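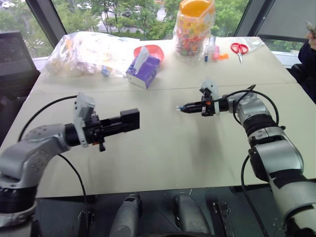
*Two tables, one seam.*

The year Wiesława Duda turned eighty, her family decided that everybody would eat at one table, and that was how the trouble with the seam began.

She had lived in Flellstead for most of her life, in a narrow house on the hill road, and for as long as any of the grandchildren could remember, Sunday dinner had been eaten in shifts. The little ones went first, in the kitchen, and then the grown-ups sat down with the good plates and the gravy that had by then gone a bit thick. Wiesława liked it fine. But her daughter-in-law Teresa (she had been a Godinho before the wedding and was still a Godinho after it, thank you very much) wanted one long table with every chair pulled up to it, so she borrowed a second one from Demyd Shevchuk next door and shoved it against the first.

The two didn't quite match. Demyd's stood a hair taller, and where they met there was a ridge you could feel with your thumb, even through the cloth.

"Somebody will lose a glass on that," said Wiesława.

"Then somebody will," said Teresa, and went to see about the potatoes.

They came in at five, stamping and shedding coats all over the banister, and Zuleica Magalhães brought the almond cake she always brought, and old Ramiro Aranda came up the hill with his accordion on his back, though he had been asked, very kindly, to leave it at home. There was such a fuss over who would sit where! The twins wanted to be by the dog. Ramiro wanted to be by the cake. In the end Wiesława was put right in the middle, with the ridge running straight under her plate, so that her soup leaned a little toward the window.

She didn't say a word about it. She ate her soup from the deep side, and then she turned the bowl and ate it from the other, and across from her the smallest boy, who had never once been allowed at the grown-ups' dinner, watched her do it and carefully turned his own.

"Is that how you're supposed to?" he whispered.

"At this table," said Wiesława, "yes."

By the time the cake came out he had taught it to the twins, and Ramiro was unbuckling the accordion, and Demyd was telling Teresa she might as well keep the table until spring.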